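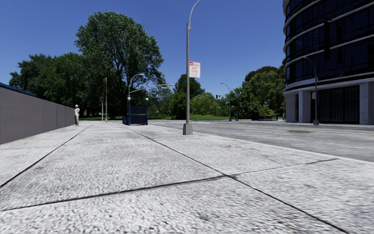 **Figure 3.** A computer-rendered sidewalk with dark joints between the slabs and a long, plain wall on the left.

### 4.2 What walkers told us about joints and long walls

We had gone into the Ultholm interviews expecting to hear mostly about curbs and crossings, and we did hear plenty about those, but our older walkers kept bringing us back — kindly, and sometimes at great length — to the ground right under their feet. Many of them spoke of the joints between slabs, which they watch for in the way a driver watches for potholes. Paving of the general sort shown in Figure 3, with a rough, pebbled surface, came up often, and opinions were divided. Some liked the grip it gave their shoes, while others found it tiring with a cane or a shopping cart.

Long walls were a gentler subject. Chacko and Kartha, who read through all 1125 written comments, found that walkers on the Wiltoto route wished for a bench or a bit of shade along such stretches, and a few simply wanted something to look at. We return to benches in Section 4.3, where the November comments are taken up separately.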